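Questions I get asked a lot

I've been doing freelance interior painting and small room refits out of Flirham for a good while now, and the same questions land in my inbox every Monday. I've put the answers in one place so I can be lazy and send people a link. If yours isn't on the list, use the contact form and I'll get back to you (usually in the evening, tea in hand).

Do I really need to use white in a small room?

No! People think I'll be cross if they say they want dark green in the box room. I painted my own spare room the colour of a wet slate and I love it. White does make a room feel bigger when there's decent light coming in, but in a north-facing room it can go a bit grey and sad, and then you've painted two coats for nothing.

Which white, then?

Oh, this one. I keep a shoebox of sample cards and I swear half of them are the same tin with different names. Hold the card up against something you're keeping, like the sofa or the floor, and look at it in the morning and again after dark. If it looks pink at night and you hate pink, put it back. My own default is a warm one with a drop of yellow in it. So-ying Tse, who I share a van with, goes for the cold bluish ones every time and we've stopped discussing it.

Won't all white look like a dentist's?

It can do, if everything is shiny as well. Gloss on the walls bounces light all over the place and shows up every lump in the plaster. I use matt on walls, eggshell on woodwork, and I like one bit of timber somewhere for your eyes to rest on. A single tall panel will do it, or a shelf, or just a nice door you've stripped back. 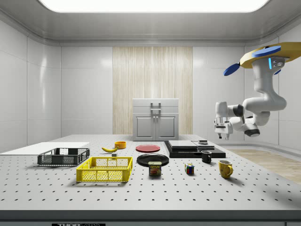
White panelled walls with one upright strip of pale wood grain (computer render).

How much wood is enough?

Less than you'd think. I did a hallway in Rurnen where the owners wanted cladding on all four sides and it came out like the inside of a sauna. We took most of it down again and kept one wall. If you're not sure, prop a board up for a week and walk past it. Light woods such as ash or birch are the easiest to live with next to white. Oak goes yellower over the years, so bear that in mind if your paint is already on the creamy side.

Should the grain run up or across?

Up, if your ceiling is low. Across, if the room is narrow and you want it to feel wider. I wouldn't lose sleep over it.

What sanding grit do you use between coats?

I finish with 400 on doors and anything you'll touch, used very gently and wiped down afterwards with a barely damp cloth. For walls I don't go anywhere near that fine – just knock the bits off and carry on.

Can I put a big light in the middle of the ceiling and be done?

You can, and plenty of people do, but please put it on a dimmer. A large bright panel is lovely when you're hunting for a dropped earring and horrible when you're watching a film. I'd always add a couple of lamps lower down as well. Arne Kettler does my wiring and he'll tell you the same, only with more sighing.

Do you supply the paint?

If you like. I have an account at Hamann, the trade counter behind the station, and I pass the discount on. You're welcome to buy your own, but check with me about the amount first. I've turned up to a whole living room and one tiny tester pot before now.

Do you take on jobs in August?

The first half, yes. After that I'm away and my phone is in a drawer.

How do I book?

Send me a few photos of the room, the measurements if you have them, and whether there's a cat. I'll reply with a price and the next free slot.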